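From the Stindon Neighbors newsletter, 17 December 2022

Old computers, good homes

Well, friends, the drop-off table by the library's side door has been busier than ever this fall, and I want to thank every one of you who finally opened that hall closet and faced what was in it. I know how hard that is. I kept a tower under my own sewing table for years, because I was sure there were pictures on it from my sister's wedding (there were, and a great many recipes too, most of them for soup).

We have taken in 400 pieces since March, counting keyboards and monitors, and the raffle and the pie sale between them brought in $1,065 toward new drives and power cords. That is a lovely sum for a town our size, and the pies deserve a good share of the credit. 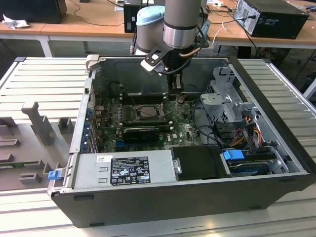
A few things to remember before you come by. Please copy off anything you want to keep, and do it twice if you can, onto two different drives. Sign out of your email and anything to do with the bank. If you don't know how to clear the drive, leave it alone and tell us when you hand the machine over, and we'll take it out and give it back to you in an envelope with your name on it. Plenty of people would rather hold on to the drive, and we don't mind a bit.

Cords are welcome – the right cord most of all. Printers, I'm sorry to say, we still can't take. The county site on Zadmont Road will, for $5 apiece, and they're open until noon on weekends.

Gyula Sárközi has moved his repair evenings to the Himeck Street hall, where the heat works and the parking is a little kinder. Bring a sweater anyway. He is glad to look at slow laptops, stuck fans and anything that beeps when it shouldn't, and he'll tell you plainly when a thing isn't worth fixing.
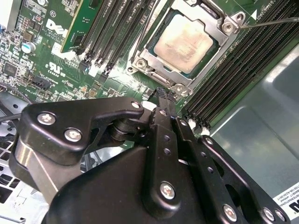 A green Dell server motherboard.

We have 40 families on the waiting list for a home computer, many of them with children at the Ngata school, so if you've been meaning to bring something in, the weeks after the holidays would be a fine time. The table goes back out as soon as the library reopens in the new year, and there will be coffee.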